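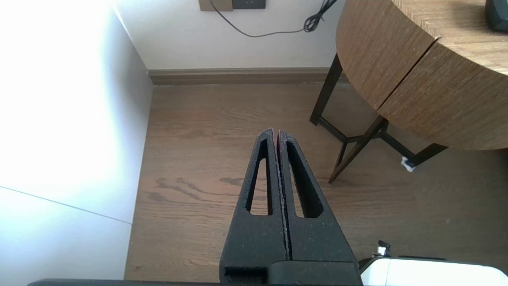
4. Footstep complaints in the Sayegh blocks

4.1 What we had to work with

Complaint slips, mostly. The housing office in Funville keeps them by building and by stairwell, and the Sayegh blocks have the fullest run. We read 541 slips. Some are one word ("stomping"). Others go on for two pages and cover the neighbor's cooking, the parking, the stair light and then, near the end, the noise. A slip went into the footstep group if the writer named walking, running, heels, or dropped things. Music and voices were left out, even where the same slip had both and the writer clearly cared more about the music. That was a judgement call and we would probably make it differently now.

No sound levels were taken in the flats before the survey. We know that is a weakness. The office never asked for them, and the tenants who wrote in did not own meters. So everything in this section is about annoyance as people reported it. Not loudness. Readers who want loudness should go to Section 5, where the Ornura test rooms are described.

One more point on the slips. They are written by the person below. The person above has no form to fill in, and their side only turns up when the office wrote back a note of its own. Seven such notes in the whole run. Too few to say anything with, but we read them, and they mostly claim the noise comes from another flat.
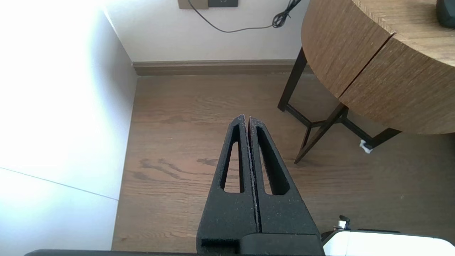

Floor covering is the factor tenants bring up first, and they bring it up whether or not they have seen the floor above them. "They took the carpet out" is close to a stock phrase on the slips. Sometimes true. The office has covering records for the Sayegh blocks but they stop being kept up after the second refit, so for the later slips we had to go by what the tenant below beleived. Bare wood is the case everyone has in mind, a floor like the one in Figure 2 with the wood exposed, and it does get the blame more than tile does, though tile is at least as hard underfoot. Possibly people just picture wood when they hear heels. We have no good way to separate the two from slips alone. Rugs are hardly mentioned. When they are, it is as a demand ("make them put a rug down"), and the office had no power to make anyone do it under the old lease.

The new lease, in force from 9 July 2003, has a clause on it. Rooms with a hard surface are to be covered over the greater part of the walking area, kitchens and baths excepted. What counts as the walking area is left open. Tenants argue about this, as you would expect, and so far the office has let it go.

4.2 Time of day

Evening slips lead, then early morning. Daytime is thin. Not a surprise: people are out, the street is louder, and nobody lies in bed at noon waiting for the next thump. The slips that give an hour are a minority and the hours given are often round ones, so fine divisions would be silly. We use three broad bands and leave it there.

A pattern we did not go looking for: repeat writers drift earlier. First slip is about the night, the next about the evening, and by the third it is the afternoon as well. Once a person is listening for the neighbor they hear the neighbor. This fits what the interviews in Section 3 gave us, where tenants said they could tell who was walking and in what shoes.

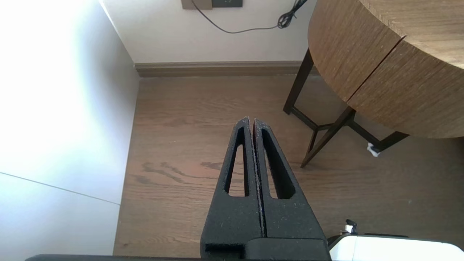 4.3 The underlay trial

Stastach supplied the underlay, 2 grades, thin and thick. Laid in one stairwell of the Sayegh blocks under the existing covering where it could be lifted, and under new covering where it could not. Total area 600 square feet. Small, yes. The money was for a small trial.

Tenants below were asked the same short set of questions before and after. Is it better, worse, the same. Which sounds went, which stayed. Most of them said the sharp sounds had dulled, meaning heels, toys, and a dropped spoon in one case, while the low thud of a heavy walker was still there. 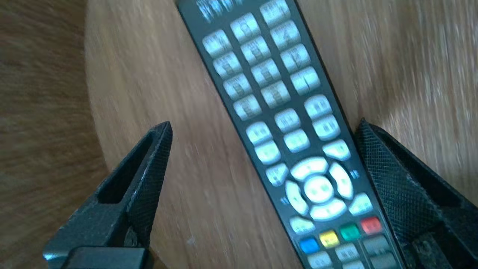
The thick grade did no better than the thin on the thud, going by the answers. It may have done a bit better on the sharp sounds but the two grades were in different flats, over different people, and we would not lean on it. Doors were a problem too. The thick grade raised the floor enough that some inside doors dragged and had to be trimmed, and tenants who had sawdust in the hall for a day were not in a mood to praise anything.

There is also the matter of knowing. Everyone below knew the underlay had gone in. They had heard it go in. A fair test would lift the floor in some flats and put nothing under it, wich the office would not agree to, and we can see why. So the trial answers should be read as upper limits on how much it helped.

4.4 Limits of this section

One set of blocks, one landlord, one kind of slab. Slips from people who write slips.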